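Skesari Household Survey, release 2

Skesari contains answers from over 300 households on furniture care and repair. Vevon maintains the files and reviews them each June. Each row is one household, and blank cells mean that the question was left unanswered.

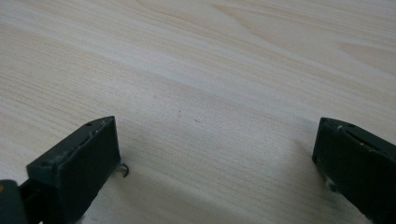 Ages of furniture are given in whole years. Households with fewer than 5 completed answers were removed before release. The file has 8 columns, listed in columns.txt.

Please cite the release number in published work.

Last updated: Sunday, March 19, 2023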